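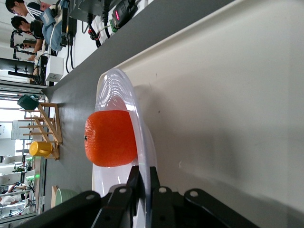 An orange on a clear plastic plate.

Yasir Marwat keeps his trading journal in a spreadsheet with 14 columns, and he fills it in by hand. He has tried software that pulls the trades straight from the broker. He went back to typing.

"When the software does it, I never look at it," he said. "When I type in a loss, I have to read the number. I remember it the next morning."

Marwat trades stock index futures from a spare bedroom in Trinthorpe, mostly in the first two hours after the open. He has been doing it full time for six years, and before that he was a payroll clerk who traded on his lunch break. He agreed to talk about record keeping, a subject he says he ignored until it cost him money.

The first version of the journal was a notebook. He wrote down the time, the price in, the price out and the result. After a few months he had pages of numbers and could not say what was wrong with his trading, only that the account was smaller.

"I had the what and none of the why," he said. "I couldn't tell you if a trade was planned or if I was bored."

The column he added next is still the one he uses most. It is headed "Reason" and has to be filled in before the order goes in. If he can't put the reason in one line, he skips the trade. Next to it is a column for the stop, also written in advance, and another for whether he moved the stop once the trade was on.

That last one gave him a surprise. He sorted a batch of 80 trades by whether the stop had been moved and found that nearly all of his large losses were in the same group.

"I would have told you I hardly ever moved a stop," Marwat said. "I would have argued with you about it. Then I saw the list."

He did not change his entries or his markets after that. He cut his size in half for a month and kept the stops where he had put them. Some of the trades he got stopped out of went on to work without him, and he says this was harder to sit through than the losses.

I asked whether he shares the journal with anyone. He does. Once a month he swaps files with Shahzad Cheema, a friend who trades currency pairs and works nights at a print shop. They met in the comments under a webinar and have traded files ever since, though they have different hours and don't follow each other's markets.

Cheema joined us by phone for part of the conversation. He said the swap works well for that very reason.

"I don't have an opinion on his chart," Cheema said. "I just read what he wrote and check if he did it. If the reason says wait for the pullback and the entry is at the high, I put a mark by it."

His own file is shorter. He keeps eight columns and a screenshot of each chart, saved at entry and again at exit. He used to write long notes on his mood and gave it up. "Every day I was tired," he said. "I work nights. It told me nothing."

Marwat does keep a mood column, but it takes a number from one to five. On days when he starts at a one, he is allowed to watch and not trade. He admits he has cheated on this. "I've typed a two when it was a one," he said. "Shahzad can usually tell."

Cheema said he could tell from the number of trades. On a normal morning there are two or three. On one bad morning in September there were 14, and the Reason column was blank after the fourth.

They disagree on reviews. Marwat goes through his file at the end of each week, with the charts open, and it takes him most of an afternoon. Cheema waits until the month is over. He thinks a week is too short to show anything and that looking too often makes him want to fix things that aren't broken.

"He changes a rule, then he changes it back," Cheema said.

"I changed one rule," Marwat said. "Maybe two."

For someone starting out, Marwat suggests five columns at most: date, reason, planned stop, result, and whether the plan was followed. More can be added once there is a question to answer. He would leave the dollar amount out for the first few weeks and record results as a multiple of the risk, so that a one-point loss on a small position and the same loss on a large one can be compared.

He would also write down the trades that were planned and not taken. He has 94 of those in a separate tab and has gone through it twice. On the second pass he found that he tended to pass on good setups right after a win, which he had not expected.

"I thought I got scared after losing," he said. "I get scared after winning. I want to keep it."

He is working on that one now. There is a new column for it, and Cheema has told him it is one too many.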